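Home | Tickets | Knowledge Base | Releases | Log in

Tanui Support Desk
Ticket: Card pick demos from simulation rejected by the episode checker
Component: Ilura recorder / demo export
Status: Solved, waiting for release
Opened by: Erick Mbwambo, Lirkasthorpe lab

Problem

We collect demonstrations in simulation for the task "pick up the card from the table". The plan is 500 accepted episodes, all done by teleoperation, and later we train the policy on them. Until last week everything was passing. After I updated the recorder, the checker started to reject a large part of each batch with the message "grasp label missing". In the last batch of 200 episodes, about half were rejected. I have watched many of the rejected ones and in my opinion the operators did them correctly.

Setup

Franka arm on the pedestal, parallel gripper, desk with the laptop and the printer as distractors. The card starts flat on the wood and its angle is random in each episode. We record a scene view and a close view. The control side did not change, only the recorder.
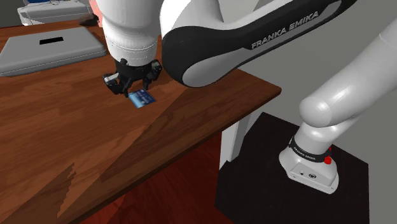 What I tried first:

- Restarted the recorder and the simulator. No change.
- Recorded with the old card asset. No change.
- Went back to the previous recorder version. All episodes pass, but then we lose the new time stamps, and we need them.
- Made the fingers close more slowly. A few more episodes pass, but not enough to be useful.

The fourth point made me think that the problem is in how the recorder decides the moment of grasp, so I opened the log of one rejected episode. The gripper width goes down and then stays almost at zero. The card is very thin, so for the recorder a closed gripper with the card and a closed gripper without the card look nearly the same.

Update, Friday 10:40

Answer from the Drultlow team, who maintain the checker. They confirmed that the new version has a minimum object width for the grasp label. The default is 2 mm. Our card is thinner than this, so the label is written only when the fingers hold it a little crooked and the measured width becomes bigger. This explains why the rejection looked random to us.

They proposed to set the minimum width to zero and to turn on the contact check for both fingers. I did this in the task file:

grasp.min_width = 0
grasp.use_contact = true
grasp.contact_frames = 5

The last line means that both fingers must touch the card for five frames before the label is written. With a smaller value I received false labels when one finger only pushed the card along the table. 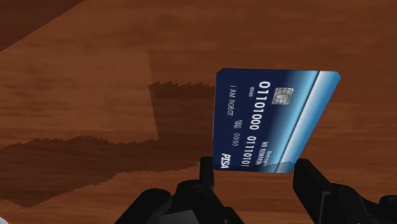
After the change I ran the rejected episodes through the checker again, without recording them new. Nearly all of them are accepted now. The few which are still rejected are real failures: the operator dropped the card or closed the fingers beside it. We keep these in a separate folder, maybe they will be useful as negative examples.

Remaining questions

1. Can the default be changed for thin objects, or can at least the message say that the width is too small? "Grasp label missing" did not help me to find the cause.
2. Episodes accepted before the change have the label some frames later than the new ones. Should I run everything again so that the labels are the same in the whole set? I suppose yes, but please confirm.

Update, Friday 16:15

Confirmed by Drultlow: run everything again. The better message will come in the next release. I leave the ticket open until then.

We use cookies to keep you logged in and to count visits. Accept | Settings

Comments

tk_sim: Same trouble here with paper sheets. The contact setting fixed it, thanks for writing the values.

mobile_base_77: Does the contact check work with soft finger pads? Ours give contact on and off all the time.

Erick Mbwambo: I did not test with soft pads. Maybe try a lower number of frames first and look at the contact log.

mobile_base_77: Lower number works better for me, but I must check the labels by hand.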